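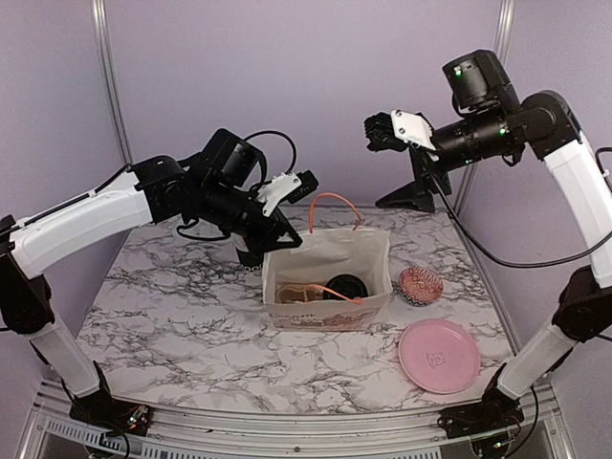
Kindham Help > Software > Planning and control > Two-arm cells

Second arm stalls when both targets are close together

Two arms facing each other across one table, one wrist camera each, one planner process (Zanley) for both. Pick and place into an open paper bag. Either arm alone completes the task. With both enabled, the right arm plans, starts moving, then holds until the left has gone back to its rest pose. The log repeats "start state invalid" 4 or 5 times and gives up. Control loop is at 30 Hz. I have already raised the planning timeout to 5 seconds with no change. Is this a planner setting or do I need to write my own arbitration?

Answer 1 (accepted)

The timeout is unrelated. "Start state invalid" means the planner believes the arm is already in collision before it moves. Check these in order:

1. Padding. Zanley pads every link by default, including the wrist camera box. Two padded wrists over the same small area will overlap well before the real ones touch. Set padding per link and reduce it on the wrist and fingers only.

2. Stale state. If each arm publishes joint states on its own clock, the planner may be checking the right arm against an old pose of the left. Merge them into a single message and drop anything more than 2 control cycles old.

3. Cables. If somebody has modelled the wrist cable as a fixed cylinder, take it out and limit wrist rotation instead. A hanging cable does not stay where the model says.

After that, lock the volume over the bag as a shared resource. Whichever arm holds the lock may enter, the other plans to a waiting pose outside it. You do not need a full scheduler for this.

- Florencio Requena

Answer 2

Had the same on Niretti arms. Turned collision checking off between the arms and it went away. Slow them down first.

Comment on answer 2: It went away until the grippers met. Please don't do this with position control and no force limit.

Answer 3

Which version? The Sotiropoulos plugin merges joint states for you, but only if both arms are in the same group file.

Print this page | E-mail this page

Related questions
Wrist camera transform drifts after restart
Planning into a container with soft sides
Per-link padding ignored when loading a saved scene
Joint states arrive out of order with two controllers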